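Chapter 7

Kitchen Ventilation and Work Surfaces

In this chapter you will learn:

how cooking adds moisture, grease and fine particles to the air of a kitchen

the difference between an extracting hood and a recirculating hood

how the height and width of a hood affect what it catches

the main families of worktop material and how each one is made

what to check before a worktop is cut

Key terms: capture area, make-up air, recirculation, grease filter, aggregate, binder, upstand, thermal shock

7.1 Why the kitchen is treated separately

In the earlier chapters we looked at rooms where the main source of moisture is the people in them. A bedroom takes in water vapour slowly, over a whole night, and a small amount of background ventilation will normally deal with it. A kitchen behaves differently. A pan of pasta boiling without a lid can put more vapour into the air in a quarter of an hour than a sleeping person does in several hours, and it does so at one spot. The vapour is warm, so it rises. When it meets a cold surface it turns back into water, and that surface is often a wall.

Frying adds a second problem. Hot oil throws off very small droplets, which stay in the air long enough to travel to other rooms. Where they land they form a thin sticky film, and the film holds dust. Painted walls close to a hob become dull and yellow much sooner than walls elsewhere in the same room, and washing them tends to leave patches. Gas hobs add a third, as burning gas produces water vapour and nitrogen dioxide even when there is nothing in the pan.

For these reasons the designer has to think about the hood, the wall behind the hob and the worktop together. They are usually bought from different suppliers and fitted by different trades, and faults tend to appear where one trade's work meets another's.
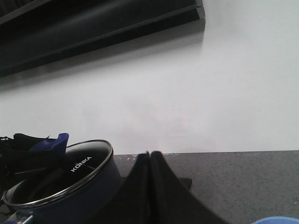

A hood can only remove air that reaches it. The rising column of warm air above a pan, called the plume, spreads as it climbs, and a draught from an open door or window will push it sideways. The area under the hood within which most of the plume is caught is the capture area. A hood that is narrower than the hob will miss part of the plume from the outer rings, however strong its fan. A hood that is set too high gives the plume more distance in which to spread. One that is set too low gets in the cook's way and may overheat, and the maker's instructions will always give a minimum height, which is greater for gas than for electric hobs.

7.2 Extracting and recirculating hoods

An extracting hood carries the air out of the building through a duct. The grease is held back by a filter, and the vapour and smells go outside with the air. A recirculating hood passes the air through a grease filter and then a carbon filter, and returns it to the room. It takes away grease and some of the smell. It does not take away water vapour at all, and students often lose marks by forgetting this.

Extraction is to be preferred wherever a duct can reach an outside wall by a short route. Each bend in the duct adds resistance, and ribbed flexible duct adds more resistance than smooth rigid duct of the same diameter. A fan rated by its maker at 400 cubic metres an hour may move far less than this once it has been connected to a long duct with several bends.

Air taken out must be replaced. This is called make-up air. In an older house it comes in through gaps around windows and doors. In a well-sealed house there may be too few gaps, and the fan will labour, become noisy and draw little. If there is an open-flued boiler or a stove in the same space, the fan may pull its fumes back into the room. This is dangerous, and it must be tested for before the hood is put into use.

Case study: the Braltodside flats

Braltodside is a development of 124 flats on four floors, built with recirculating hoods throughout in order to avoid cutting ducts through the outside walls. Within two winters the managing agents had received complaints of damp from 76 households. Most described mould in the corner of the kitchen furthest from the radiator, and peeling paint above the window.

The surveyors, Latuheru, found no leaks. They measured humidity in the kitchens during the evening meal and found that it stayed high until late at night. Many residents believed that the hood was taking the steam outside and so had seen no reason to open a window. In most of the flats the carbon filter had never been changed.

The hoods were kept, and a separate wall fan with a humidity control was fitted in each kitchen. A one-page guide was given to every household. The case is useful because nothing in the building was broken. The hoods did what they had been made to do, and the design had asked something else of them.

7.3 Worktop materials

A worktop has to put up with heat, knives, standing water, acids such as vinegar and lemon juice, and the weight of people who sit or kneel on it. No material does well on every count, and the choice is a matter of which weaknesses the household can live with.

Laminate is made from layers of paper and resin pressed together and bonded to a board. It is cheap and light, and its main weakness is at joints and cut edges, where water can get in and make the board swell. Timber can be sanded and oiled again when it is marked, but it needs regular care near a sink. Granite is a natural stone sawn from the block. It is hard and copes well with heat, but many types are slightly porous and have to be sealed.

Engineered stone is made from crushed mineral, the aggregate, held together by a resin binder. It needs no sealing. The resin is the weak point, and a very hot pan set down on it can leave a mark or cause a crack through thermal shock. Terrazzo is an older relation, in which chips of stone are set in cement or resin and then ground flat. Cutting engineered stone without water and proper extraction releases silica dust, which causes serious lung disease. Cutting must be done under controlled conditions and never dry on site.

Speckled patterns have remained popular for practical reasons. Crumbs and water marks show less on a mixed surface than on a plain one, and a small repair filled with tinted resin is harder to find. Against this, some people find that they clean a speckled worktop less well.

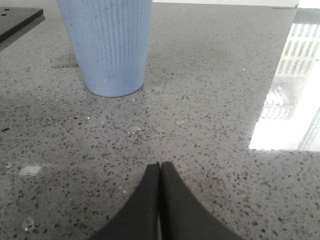 One fitter asked about this by the authors said that the complaint he heard most often was the opposite one – that customers who had chosen plain black or plain white wiped it all day long and still saw smears, and that few of them had looked at a full-size piece before ordering. He added that he now left a sample in the kitchen overnight so that it could be seen by lamplight as well as by day.

His advice on samples is sound. A small square does not show how the pattern will look over a long run, and a pattern with large chips may match badly at a joint.

7.4 Checks before cutting

Stone worktops are cut to a template taken after the base units have been fixed. Once cut, a slab cannot be made longer, and mistakes are costly. Before the template is signed off, check that:

the units are level and fixed to the wall

the hob and sink are on site, or their cut-out sheets are to hand

the wall is straight, or an upstand has been ordered to cover the gap

the position of every joint has been agreed with the customer

the slab can be carried through the doors and round any stairs

Worked example

A kitchen has a straight run of units 226 cm long between two walls. The customer wants a single piece of stone with no joint. The template shows that the walls lean in slightly towards the front, so the opening is narrower at the front edge than at the back. A slab cut to the full length of the back edge could not be slid into place. The supplier, Parex, proposes to cut the slab to the narrowest measurement and to cover the gaps at each end with side upstands. The other choice is to cut a shallow channel in the plaster of one wall, lower the slab in at an angle and make good afterwards. The first method is quicker. The second gives a cleaner line but must be done before the walls are painted.

Questions on maintenance, including the cleaning of grease filters, are dealt with in Chapter 8.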